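Hilfe-Forum Garderobe & Stil
Rubrik: Anlasskleidung, Dresscodes

Smoking oder dunkler Anzug bei »festlicher Abendgarderobe«?

Lesar84
Sehr geehrte Damen und Herren, für den Jahresempfang im April liegt mir eine Einladung mit dem Vermerk »festliche Abendgarderobe« vor. Beginn ist um 18 Uhr, eine weitere Angabe fehlt. Vorhanden sind ein mitternachtsblauer Anzug mit steigendem Revers sowie ein schwarzer Smoking mit Schalkragen, den ich vor Jahren bei Landry erworben habe. Der Smoking sitzt an der Schulter einwandfrei, die Hose müsste jedoch gekürzt werden. Ist der Smoking bei dieser Formulierung verbindlich? Und darf zum Anzug eine Schleife getragen werden, oder ist die Krawatte vorzuziehen? Für eine begründete Auskunft wäre ich dankbar.

Moderation Haltach
Die Formulierung »festliche Abendgarderobe« ist im deutschen Sprachraum nicht einheitlich geregelt. Verbindlich wäre der Smoking bei den Vermerken »Black Tie«, »Smoking« oder »Cravate noire«. Fehlt ein solcher Vermerk, ist ein sehr dunkler Anzug mit weißem Hemd und schwarzen Schnürschuhen in der Regel zulässig. Im Zweifel empfiehlt sich die Rückfrage beim Veranstalter; sie gilt keineswegs als unhöflich.

Sofern die Wahl auf den Smoking fällt, sind folgende Punkte zu beachten. Das Hemd ist weiß, mit Umschlagmanschette und verdeckter Knopfleiste oder Schmuckknöpfen. Die Schleife ist schwarz und aus demselben Material wie der Revers, üblicherweise Seidensatin oder Ripsseide. Ein Gürtel wird nicht getragen, an seine Stelle treten Hosenträger und Kummerbund oder eine tief ausgeschnittene Weste.

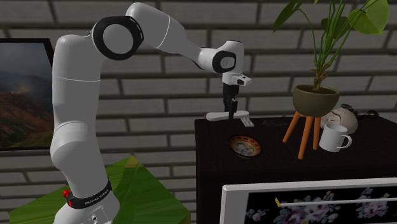
Die Smokinghose wird ohne Umschlag gekürzt und soll vorn leicht auf dem Schuh aufliegen. Bitte nehmen Sie die Schuhe, die Sie am Abend tragen werden, zur Anprobe mit und weisen Sie die Schneiderei auf den Galon hin, damit der Seitenstreifen am Saum gerade ausläuft. Für die Änderung sollten 11 Werktage eingeplant werden, vor Feiertagen mehr.

Zum mitternachtsblauen Anzug ist eine Krawatte in gedecktem Ton die sichere Lösung. Eine Schleife ist möglich, lässt den Anzug aber leicht wie einen unvollständigen Smoking wirken.

Ultthorpe
Smoking. Wenn man einen hat, sollte man ihn auch anziehen.

Schalkragen_1899
Den Ausführungen der Moderation ist weitgehend zuzustimmen. Zu ergänzen wäre, dass der Schalkragen als die etwas weichere, geselligere Form gilt und für einen Empfang durchaus geeignet ist. Eine Armbanduhr würde ich weglassen, das Einstecktuch aus weißem Leinen dagegen nicht. Hinsichtlich der Schleife zum Anzug bin ich anderer Auffassung: Bei schwarzer, selbst gebundener Seide sehe ich keinen Einwand, sofern das Hemd einen klassischen Umlegekragen hat.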